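Choosing an orthodontist for an anxious kid – Busmont or Casel?

Posted by flora_tosh, 3 Jun 2018

Hi everybody, I've been reading this board for ages and finally have something to ask. My son is eleven and our dentist says he needs braces, and we've been given two names: Dr. Ramalho at the Busmont office and Dr. Bragança over in Casel. He is a very nervous kid in the chair (we had tears over a cleaning in April) so I care about bedside manner a lot more than a fancy waiting room. Has anyone taken a worrier to either one?

gracaf
Welcome Flora! Both of my girls went to Adelino Ramalho and I can't say enough nice things. He sat down on the little stool and talked to my youngest about her hamster for a good long while before he even picked up a mirror, and by the time he looked in her mouth she'd forgotten to be scared. The front desk can be slow to call back, I'll give you that, but they're sweet people once you get hold of them.

dkurian
I'm going to disagree a little with Graça, with love. We started at Busmont and waited 50 minutes past our time on two separate visits, and for an anxious child that wait is the worst part. We moved to Idalina Bragança and have never sat longer than 10 minutes. She's brisker, yes, but she explains every single step before she does it, and my son liked knowing what was coming.

gracaf
Fair enough Dinesh, the waits can be bad in the afternoon. We always took the first slot of the morning, so maybe we were spoiled. I still think brisk would have finished my youngest off, though!

antunes_mom
Sorry to be slow answering the message you sent me, Flora, I've been doing laundry all day long over here.

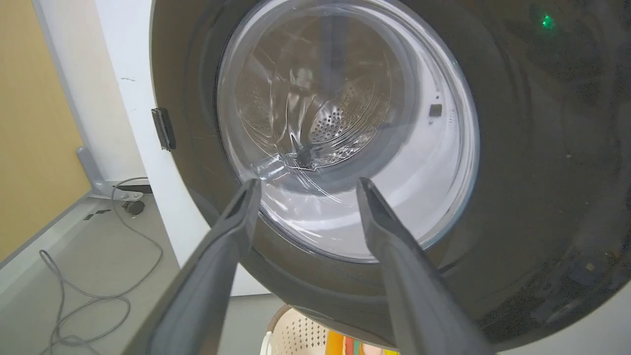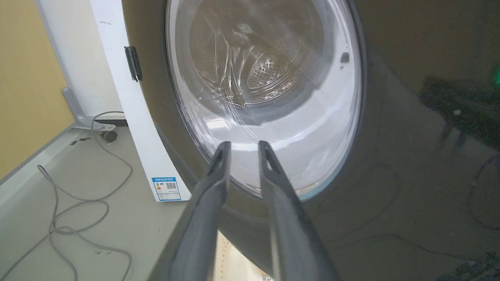
Anyway, we're Bragança people too. She's lovely, but do ask about the cost of broken brackets up front. We paid 300 extra over the whole treatment and I didn't see it coming, though to be fair it was in the paperwork and I hadn't read it properly.

dkurian
Funny, we were never charged for a bracket. Maybe it depends on the plan you sign?

antunes_mom
Could be! Ours was the monthly one. Or my kid just eats more caramels than yours.

flora_tosh
Oh, you're all so kind, thank you. I called both offices this morning. Casel can see us in 2 weeks and the lady on the phone said he's welcome to come by first and just sit in the chair – no exam, no charge. Busmont hasn't called back yet.

gracaf
That sounds like Busmont, I'm afraid. Try them again right after lunch and ask for a morning visit.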